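Netden to supply steel frames and wiring for Groton kitchen equipment line

GROTON, March 27, 2018 - Netden will supply stainless-steel frames and pre-wired electrical parts to Farquharson, the maker of countertop equipment for school and hospital kitchens. The agreement covers 700 units and runs until the end of July.

Under the agreement, Netden will bend and polish the frames at its Groton shop and fit the low-voltage cables before delivery. Farquharson has until now bought the frames and the wiring from separate suppliers and put them together itself.

"We were losing days waiting for one part or the other," said Mhairi Crichton, purchasing manager at Farquharson. "Now they arrive on the same truck."

The work will be done by a team of 19 at Netden, led by shop supervisor Isauro Villalobos. Four of them are new hires who finished their training this winter. The first delivery is due in 21 days.
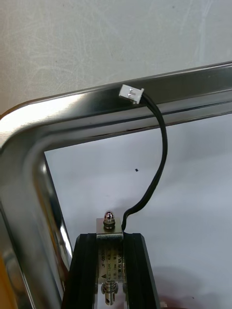
Can the cable be replaced without changing the frame?

The cable and its plug are sold as a spare part, and a service technician can change them with the frame left in place. Spares are ordered through Farquharson's parts desk.

Netden makes metal frames, brackets and cable sets for equipment builders. Press inquiries should go to the Groton office.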